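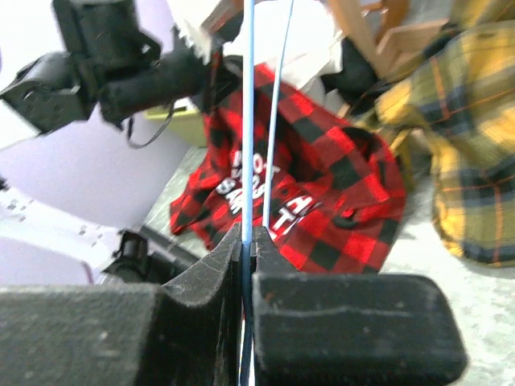

Give it one good shake and any shirt will find its own shape, wrote an owner of the first Clunditer rack. We have our doubts, at least where flannel is concerned.

4. Hanging heavy shirts

4.1 Set the rack on a level floor and check that the rod is seated at both ends.

4.2 Hang the shirt that gives you the least trouble first. Spread the shoulders, then let the sleeves drop -- don't fold them behind.
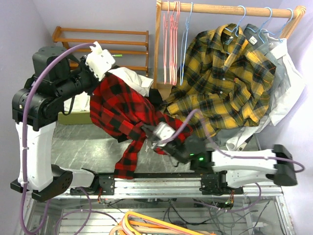 Fig. 2. Red check shirt in front of the wooden rack; yellow plaid shirt on the rod.

4.3 Lift the second shirt by the upper edge and look for the collar. Some guides say to go by the pattern. On large checks we don't see how that helps. Printed lettering is a better guide, if the shirt has any: turn the cloth until the words are upright.
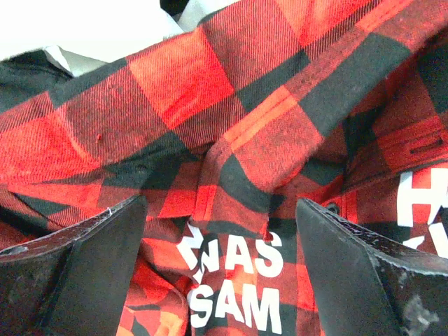
4.4 Work the creases out downward with the flat of the hand. Sprays that promise to do this for you are sold everywhere, and we remain unconvinced.

Caution: Do not tug on a cuff to free a twisted sleeve.

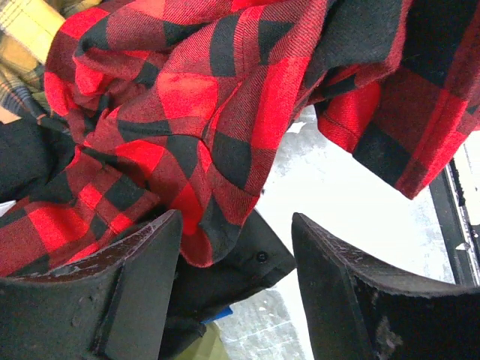 Seams are worth more than creases when you're deciding which way a sleeve runs. Creases go wherever they like. On the red shirt a curved seam crosses the middle of the folds, while the piece hanging at the right has a stitched seam straight down its left side. Follow a seam like that to the hem before you turn anything over.

Note: The Grornley rod is sold as "wrinkle-free." It is a rod.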